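Karisard Messaging: Frequently Asked Questions

Last updated 09/09/2025

What does Karisard do?

Karisard puts your text messages, web chat and email enquiries into one shared inbox. Your staff can answer from a browser or from the phone app. Customers don't need to install anything.

Do I need a developer to set it up?

For web chat, no. Copy the snippet from Settings > Channels and paste it into your site's footer. If you want to send messages from your own software, you will need someone who is comfortable with an API. The reference is in the Developer section.

Can I keep my existing business number?

In most cases, yes. Send us a recent bill and a signed transfer form. Transfers take up to 12 business days. Please don't cancel your old service until we confirm the number has moved, or you may lose it.

How many people can use one inbox?

The Ina plan covers 2 users. The Prothero plan covers 60, and you can add more by contacting sales. Users can be organised into teams, and a conversation can be passed between teams with its full history.

What happens to messages that arrive after hours?

They wait in the queue. You can set an automatic reply under Hours and Holidays. Replies sent this way count towards your monthly total.
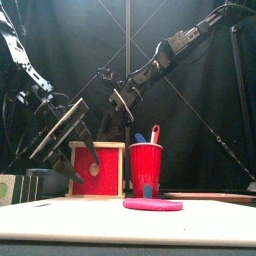 Public holidays are not filled in for you, as they differ from one region to the next. Add them once a year, or import a calendar file.

Why was my text split into several parts?

A standard text holds 160 characters. Emoji and some accented letters lower that limit. The editor shows the number of parts before you send.

Can I export my conversations?

Yes. Account owners can export to CSV from the Reports page. Large exports are emailed as a link when they are ready. Attachments are not included and must be downloaded separately.

Does Karisard work with Grunness?

Yes, the Grunness connector was released in May. It matches contacts by phone number first, then by email. Custom fields have to be mapped by hand the first time you connect.

Who do I contact if something goes wrong?

Open a ticket from the Help menu and include the conversation ID. Halima Kariuki looks after technical support. Billing questions go to Hamisi Ondieki's team, and you should quote your account number in the subject line.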